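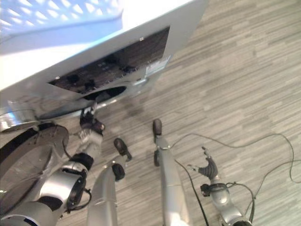
Robot Learning Practicum
Unit 4: Where the examples come from
Handout to go with the lecture. Read before the lab.

What we are arguing about

Most of what you have read so far treats the dataset as a given. A paper says "we collected 2,000 demonstrations" in one line of the appendix and then spends eight pages on the network. This unit goes the other way. I want you to come out of it unable to read that line without asking what counted as a demonstration, who drove, what got thrown away, and who decided.

I should say where I stand. I think imitation from teleoperated examples works better than its critics said it would, and much worse than the demo videos suggest. The gap between those two is mostly in the data, and mostly not written down.

Terms for this unit

Episode: one recording from start signal to stop signal. It says nothing about whether the task got done.
Demonstration: an episode somebody has decided is worth imitating. People use the two words as if they were the same. In your write-ups, don't.
Operator: the person driving.
Intervention: the operator takes over from a running policy. Logged separately, or should be.

Case: the Budine set

Our working case for the next two labs is Budine, 700 episodes of household handling tasks. Lefteris Karamanlidis ran the collection and wrote the log, which you will get in full, spelling mistakes included. It is a better log than most. Read it with a pencil anyway.

First thing to check is the yield. The log gives 700 episodes and a column called "ok." The column holds yes, no, and blank. In the first release the blanks were counted as yes. You can defend that (the operator only typed something when something went wrong) but then why are there any yeses at all? Two operators had two habits, and the habits got merged into a label.

Second thing is variety. The summary sheet says "varied start positions." Go to the joint logs and plot them. Starts cluster by operator and by time of day, with a tight bunch in the late afternoon when people stopped bothering to move things between runs. A policy trained on that set can do very well on a late-afternoon test.

Third is the reset. Somebody has to put the room back after each run, and how they put it back is part of the data whether you record it or not. Budine does not record it.

Soft things

Cloth is where I trust success rates least. With a rigid block you can say where it is and which way up. With a crumpled piece of fabric you can't, so the person scoring falls back on "looks held" or "looks moved." Those are judgments about a picture, and the wrist view is often a poor picture. 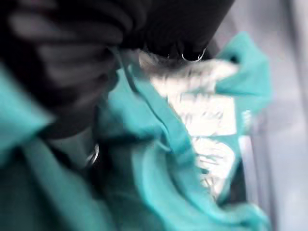
Fig. 1. Wrist view, gripper on turquoise fabric. The marks on the white area can't be read.

Try the following on Fig. 1 before you look at anybody's label. Is the grasp good? Write down yes or no and what you based it on. Then ask what you would need in order to know: the next second of video, finger force, a second viewpoint. Does the metal ring under the upper finger matter to the grasp, or is it just near it? I have put this kind of still in front of four annotators and got a split vote with high confidence on both sides. A split vote is information. The usual pipeline takes a majority and deletes it.

Notice the streaking too. Edges run into each other and the texture of the cloth is gone. You will hear that blurred stills should be filtered out. Maybe. But a filter on sharpness throws out fast motion first, and then you have taught your policy that arms move slowly.

Claims to be careful with

"More data will fix it." More of what? The Kosex group doubled their set with the same operator, same room, same objects. Held-out performance in that room went up. Performance in the next room did not move, and the report calls the first result generalization.

"Expert operators." In practice this means people who have practiced on this rig. Ask how many hours. Athanasiadis is the one paper on your list that reports it, and the hours vary by a factor of 6 between operators who are then pooled.

"Failures were removed." Then the policy has never seen a recovery. Koro kept its failures and marked the moment things went off. That costs labeling time and I still think it is the right call, though the evidence they give for it is thin. One comparison, one task.

Lab work

1. Take your share of the Budine log. Relabel the "ok" column from video without looking at the original. Leave blanks where you can't tell, and count them.
2. Compare with your partner. Report agreement before you discuss it. Do not fix your labels afterward.
3. Plot start positions by operator. One plot, readable axes.
4. Write a page: what would a model trained on these episodes be good at? Be specific enough that you could be wrong.

Ten points off for the phrase "high-quality data" without saying what it was measured against.

Reading: the Athanasiadis paper, section 4 only. The Koro report, all of it, including the August addendum, where they take back part of the table.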